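Subject: Re: Ridum hand grippers - anyone used the new kit?
List: small-arm-builders

Hi all,

Sorry for the slow answer, May got away from me. Quoting the original so it's all in one place:

> We're looking at the Ridum handheld gripper kit to collect
> demonstrations for a small arm. The reseller (Varholm) quoted us
> 3015 for the five-pack with spare fingers, or 809 for a single one.
> Before I go ask for money I'd love to hear from someone who has
> used it for more than an afternoon.
>
> 1. Are the soft fingers any good on small stuff like tubes?
> 2. How painful is the setup?
> 3. Is the Prusov software worth paying extra for, or is the free
> loader enough?
> 4. Would you get the five-pack?

We bought a single one to try and then went for the five-pack, so you can probably guess how number 4 turns out, but I do have some gripes!

1. Fingers

Pretty good. They're ribbed and springy and they wrap themselves around a mug handle without you having to think much. Tubes are harder. A capped tube standing up is easy enough to grab, but if it's leaning or lying down you have to roll your wrist a lot more than feels natural, and new people tend to squeeze way too hard. I'd plan on a good half hour of practice per person before you keep any recordings. The first set of fingers we had went a little gummy at the base and Varholm swapped them without a fuss (I did have to email twice).

One gripe - the spare fingers come in a bag with no left/right marking. Put a dab of paint on them the day they arrive. We mixed ours up and spent a whole morning wondering why the grip width was off.

2. Setup

Easier than I expected, really. The printed booklet is bad, the PDF on their site is much better, so go straight to that. You calibrate by opening and closing the thing slowly while it watches the two square markers, and it either takes on the first go or it tells you to do it over. Ours failed over and over until we moved the lamp, which was throwing glare right on the markers. After that, fine.

What took longer was the tabletop side of things. The tracking likes a background with something on it, and a plain wall gave us drift on pretty much every long take. We ended up hanging cloth and sticking foam letters on it, and the drift mostly went away. I've put in one view from a tube-and-mug session so you can see how close in you end up working:

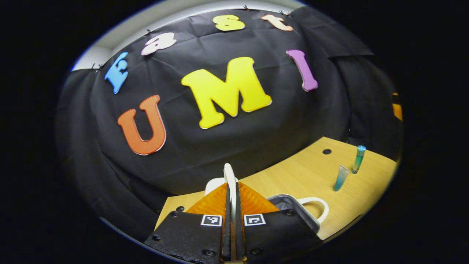
3. Software

The free loader is enough to start. It pulls the recordings off, trims the ends and throws out takes where it lost a marker. We have 3593 takes through it so far and it has crashed on me a handful of times, never losing anything. Prusov gives you nicer playback and lets two people tag takes at once, which sounds great until you see that it's a yearly fee per seat. We tried the trial and let it lapse. If you already use Yeon for your storage, check first, the export between the two was broken when I tried it and support said they were "looking into it."

4. Five-pack or single

If you have more than two people recording, get the five-pack. If it's only you, buy one, plus an extra set of fingers, and see how you like it. Varholm let us put the price of our single toward the bigger order, but I had to ask, it isn't on the quote form anywhere. Shipping took around 5 weeks, so order before you need it.

Happy to send over our calibration notes if you want them, just write to me off list. They're messy but they'd save you the lamp business at least.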